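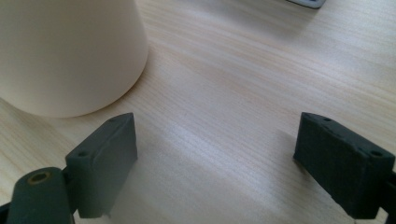

Will I still have a job on the floor once the Nernidix station is running?
Your job stays on the roster, though the mix of tasks in it changes: less hand-sorting of returned kitchenware, and more time spent showing the station how the work is done and checking what it did.

Section 5. Recording work with the hand-held grippers

Welcome to the part of the guide that most people at Greditberg ask about first. Section 4 covered the station itself, where it stands and who switches it on in the morning. From here on we are talking about you, your two hands, and the pair of grippers you will hold while you put away cups and mugs much as you have always done. The station learns from those recordings, so the way you like to set a mug down matters a good deal more than it used to.

If you have been sorting returns for years, please don't be put off by the first hour. The grippers feel clumsy to nearly everyone, and then they feel less clumsy, and by the end of a shift most people have stopped looking at their hands.

5.1 Before you start

1. Read the task card for the session. It names the item, where it begins and where it should end up.

2. Clear the table of anything that isn't on the card. Pens, phones and drinks go on the shelf by the door.

3. Place the items as the card says. A little variation from one run to the next is welcome - nobody's returns arrive in the same spot every time, and the station has to cope with that too.

4. Run each cable so that it can follow your arm without catching on the table. Make one slow reach to the far side to check.

5. Open and close each gripper fully. The fingers should move freely and come back to the open position without help.

Note: Adjust the height of the table to suit you before you pick up the grippers. The previous person may have been a foot taller, and you will feel it in your shoulders by lunch.

Caution: Keep your fingertips out of the space between the gripper fingers. They won't do you serious harm, but they do pinch.

5.2 Recording a run

1. Take one gripper in each hand and hold both over the table, open.

2. Press the foot pedal once and wait for the tone.

3. Bring the gripper to the item at a pace you would be happy to keep up all day. There is no prize for speed, and hurried runs are the ones that tend to be thrown out later.

4. Close on the item, lift it clear, and carry it to its place. Use the second hand to steady things if that is what you would normally do, and keep it out of the way if it isn't.

5. Set the item down, open the gripper, and draw it back before you turn toward anything else.

6. Press the pedal again. The tone sounds twice and the run is saved.

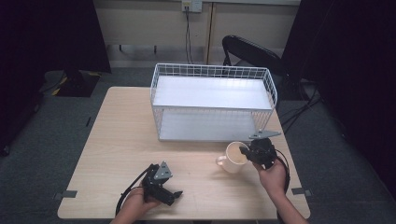
Figure 5-1. Grippers in both hands, with the right one at the mug and the wire rack behind.

Note: If you drop something or change your mind halfway, finish calmly if you can and mark the run with the long pedal press. Marked runs are kept. Liis Hunt, who set up our sessions and trained the first crew, likes to have a few of them from everyone, and she would much prefer an honest fumble to a run that was stopped and tidied up.

Caution: Stop at once if a cup or mug chips. Put the grippers down before you reach for the pieces, and use the brush and pan.

5.3 How long to go on

A session is 50 runs, with a break in the middle whether you feel you need one or not. Your thumbs will probably have an opinion about this. Please take the break away from the table, and don't let anyone talk you into two sessions back to back. When we opened the station in August we had over 200 runs on the first task card before we thought to ask people how their wrists were doing, and the break was added that same afternoon.

Recording time is paid at your normal rate and is entered in Costigan under "station work". It doesn't count against your sorting figures. If your screen shows otherwise, tell your shift lead and it will be corrected.

5.4 What happens to your recordings

Saved runs go to the Plelby folder, where they are looked through by someone who has done the sorting job themselves. You may be asked to take a turn at this. It is sitting-down work and some people are very fond of it, others can't stand it, and you are free to say which you are.

Runs are filed under the task card and a session code. They are not used to compare one person with another, and they can't be brought up in a performance review. You can ask to see any session you recorded, and you can ask for it to be removed within five working days.

If you notice the station doing something the way you would never do it - a mug set down too close to the edge, say - please write it on the yellow sheet. Several of our present task cards began as grumbles on that sheet, including the one for handles.

5.5 Finishing up

1. Set both grippers back in their cradles with the fingers open.

2. Coil the cables loosely. Tight coils wear out the wire near the grip.

3. Return the items to the tray for washing, even those that look clean.

4. Sign the session sheet and leave the next task card face up on the table.

Wiping down and replacing the finger pads are covered in Section 6.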